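Call for Participants: Home Garment Handling, Second Round
Zudlow, Kerura project

We're looking for people who like fiddly problems! Kerura is our study of how hand-held grippers and robot arms cope with ordinary clothes in ordinary bedrooms, and we're opening a second round after a fault stopped the first.

In the first round, the fingers on 19 units kept closing after the trigger was let go. One participant got a pinched fingertip, and two jackets went home with bent zipper teeth. We pulled every unit that same afternoon. The cause was a sticking return spring in the Drullus hinge, and it showed up mostly on thick clothes with zippers and cords.
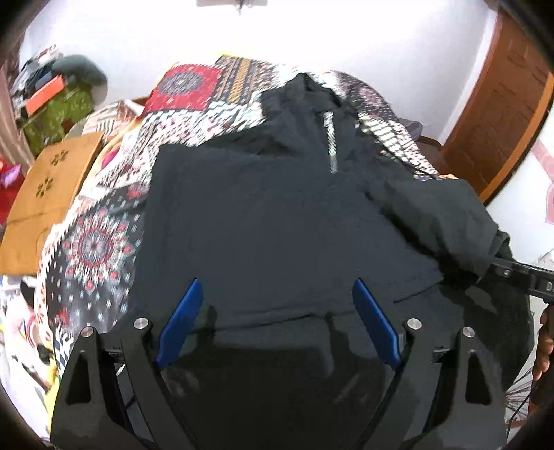

So thick clothes are where we want your help. You'll work at home, on your own bed, with a refitted gripper and a jacket or sweatshirt you don't mind wrinkling. Sessions run up to 3 hours, and you'll do 2 of them in November. You'll pick up, turn and fold, and after each set you'll fill in a short fault log. We really do read the logs — the spring problem was first spotted in one.

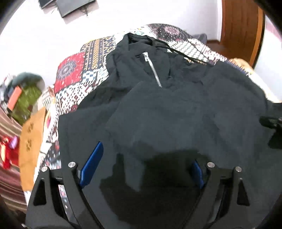
Gripper open over a black hooded jacket, zipper side up.

What you need
Age 18 or over, with full feeling in both hands
A bed you can walk up to from at least one side
Short nails or thin gloves, no rings
Willingness to stop the moment a finger drags, even halfway through a fold

What you get
$700 for the full round, paid even if we have to stop early again
A safety call with our Admasu test team before your first session

To apply, use the form on the Kerura page and tell us which thick clothes you own. First-round participants are very welcome back!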